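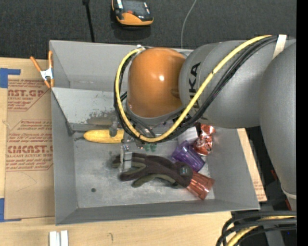
Workshop Tips: Collecting Grasp Examples Without Losing the Afternoon

Everyone wants to talk about the model. The model eats what you feed it, and feeding it means hours of picking junk out of a bin and putting it back. These are the habits that have stuck in our shop.

Stock the bin like a bad kitchen drawer. Mix soft with stiff and dull with shiny. A work glove, plastic cups and an ear of corn will teach an arm more than a bag of identical blocks, and they cost less than lunch.

Buy see-through cups on purpose. Depth cameras hate them. You will hate them too, by the second tray.

Shake between runs. If you lay things out by hand you will lay them out nicely, and the arm will grow up expecting nice. Tip everything into a Womar tub, give it a rude shake and pour.

Keep the misses. A grasp that closes on air is still an example, provided you label it as one. We once threw out 194 failures to tidy up a folder and spent most of June collecting them again.

Tie the cables before you start. Leave slack at the wrist, then turn the last joint to both limits and watch the loop. Tape is fine for a morning. It has never been fine for a week, whatever the tape says.

Clamp the bin. A bin that creeps half an inch an hour will quietly spoil the whole set. Pencil its corners on the table so you can check.

Swap objects every 30 grasps. Past that you are mostly recording how well the arm knows one glove.

Write the log as you go: object set, lighting, gripper fingers, who was grumbling. Our Jalletti sheet has a box for all four and the last is the best predictor of typos.

Stop at 666 for the day. We picked the number because more than 74 people on the Boonyarit list argued for rounder ones. After that the labels get creative.

Wipe the fingertips before you go home. Foil wrappers leave more behind than you'd think.

Last updated 10th October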